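Two tops, one seam: notes on the big table

Posted 4/2/26

The long table in the back room has been in service since February, and I now have enough hours on it to write up the assembly. Most of what follows concerns the joint between the two tops. The rest is about where small things go once there is room for them.

The tops are both Flasholm, the plain pale version, bought from the same seller in Nyitrai. Each is 656 mm deep. One alone was too shallow: anything put away at the back was still in the work area, and clearing the table meant moving things to the floor. A single top of the full depth would not have made the turn on the stairs. Two tops set long edge to long edge gave the depth and could be carried up separately.

Each top weighs 41 pounds. I carried mine up without help and would not do it again.

The frames underneath are Kumer, with screw-in leveling feet. The feet are the only part of this setup that needs care. Set the rear frame first, level it in both directions, then bring the front frame up to it and adjust to match. I did it the other way around the first time. The front frame is the one that gets bumped, so every correction I made went out again as soon as I moved the rear one in. With the rear frame fixed against the wall as the reference, the whole procedure takes one pass.

Do not trust a short bubble level across the seam. It will show level while one edge stands proud of the other. I laid a 300 mm steel rule on edge across the joint and slid it from one end to the other, watching for light underneath. The error at the left end was 2 mm before adjustment. After half a turn on one foot I could no longer see it, though I could still feel it with a fingernail, and a sheet of paper pushed toward the back would sometimes catch its corner. A further quarter turn took care of the paper.

I have not joined the tops mechanically. Mending plates would do it, four of them, but they would also make the table a single object, and I expect to move it again within the year. Friction and the weight of the tops hold the gap closed. There is a strip of thin felt on the wall side to keep the rear top from walking backward. The line of the seam is faint in normal light.

Its position turns out to be useful. With the front top at its full depth, the seam falls just behind where hands naturally work, so it has become the boundary between things in use and things waiting. Parts for sorting and stacking stay on the near side. Whatever is stored goes to the far edge in a single row. I had planned to mark that row with tape and never got to it, and the row has stayed reasonably straight without it.

The stacking stand is the piece that gets the most use at present. It is a small Enetti, a round reddish-brown base with black wire loops coming up out of it, one taller than the other. The base is light for its size. On the old table, which had a slight crown, it drifted. On this one it stays where it is put, near the middle, unless a ring is pulled off sideways. 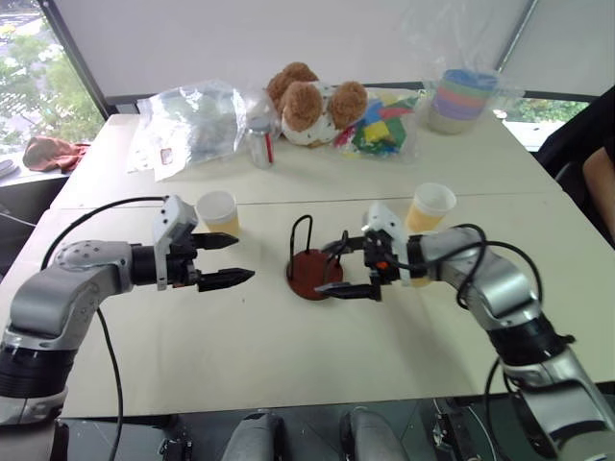 One reader wrote in after the February post to say that the paper cups were a mistake and that I should be using something with a weighted bottom. In that reader's experience a paper cup on a smooth top moves every time anything brushes against it, and a cup of small parts ends up on its side sooner or later. The recommendation was a set of low glass dishes, or failing that a metal tin with a rubber ring glued underneath.

I tried the glass dishes for a week. They do stay put. They are also loud on this surface, and they are wide, so parts spread out in a single layer and the dish takes up more of the table than the contents justify. A paper cup has a small footprint and can be pinched slightly to make a spout for pouring back into the bag. When one gets a soft rim I throw it out. I went back to paper, with the two cups kept behind the work area and spaced far enough apart that reaching for one does not involve the other.

The reader was right about the tipping. My fix was to keep each cup no more than half full and to put the heavier parts in first. An empty cup is the worst case and should go back in the sleeve.

Maintenance notes, for my own reference as much as anyone's:

The surface takes a damp cloth and a small amount of dish soap. Wipe along the seam, never across it, or the cloth pushes grit into the gap. What does get in comes out with the edge of an old card, drawn from the middle toward either end.

The leveling feet on the front frame have needed a touch twice so far, both times at the left end, where the floor has some give. The rear frame has not moved. Check with the steel rule after anything heavy has been on the table overnight.

The finish is slightly glossy and shows pencil. A white eraser removes it. I have not tried solvent and see no need to.

Still to do: a second strip of felt for the front frame, and some kind of edge along the back so that the last item in the row does not end up behind the table. A length of wooden molding with double-sided tape would probably be enough. I have the molding. The tape I bought was too narrow and needs to go back to the store.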